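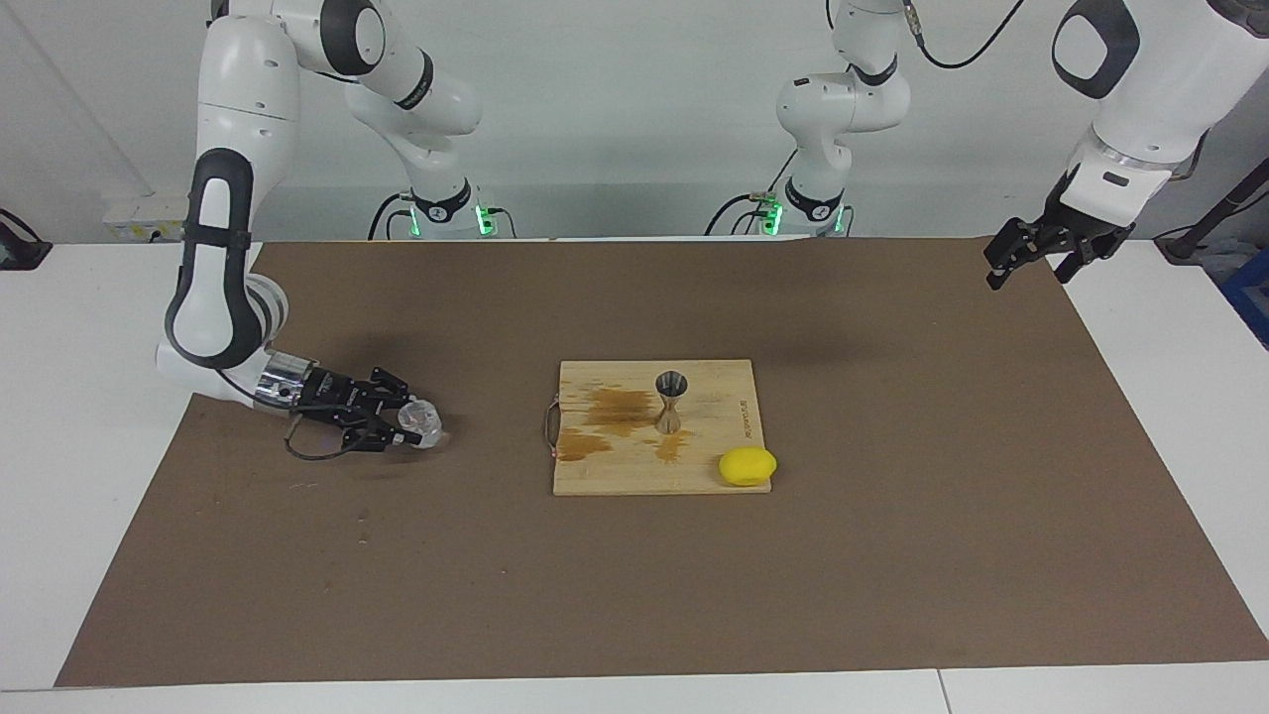 Small clear glass with a faceted surface.

Hard water film on drinking glasses

July 17, 2020

The water at the Skindale house comes from a drilled well and is hard enough that a glass left to air dry shows spots the same evening. After a few weeks the spots merge into a gray film that dish soap does not touch. I have been keeping notes on it.

There are two separate problems that look alike. One is scale, mostly calcium carbonate, which sits on the surface and dissolves in weak acid. The other is etching, where the glass itself has been attacked by detergent in very soft, hot water. Etching is permanent. To tell them apart, put a drop of white vinegar on the cloudy area and wait five minutes. If the spot under the drop comes up clear, it is scale.

Mine was scale. Soaking in plain vinegar at room temperature cleared smooth tumblers in under an hour. Cut or faceted glass took longer, as scale collects in the grooves and a sponge rides over them. A soft toothbrush works. Citric acid powder in warm water is faster and smells better, but keep it away from aluminum and any metallic rim.

I bought the last box of powder from Eskola for the kettle and have been using it on everything else since. The kettle needed it more.

The long-term fix is a softener. I compared two units. The Satau was 786 dollars and the Grornier was 1259, both before installation. The Grornier meters actual water use and regenerates on demand. The Satau runs on a timer, so it spends salt whether or not anyone is home, and we are away for most of August. I have not ordered either one. The drain line would have to cross the crawl space, and I want to measure the slope first.

One caution if you do install one: cut the detergent dose afterward. The amount that worked in hard water is too much in soft water, and that is how the etching starts. I plan to begin at half a scoop and adjust from there.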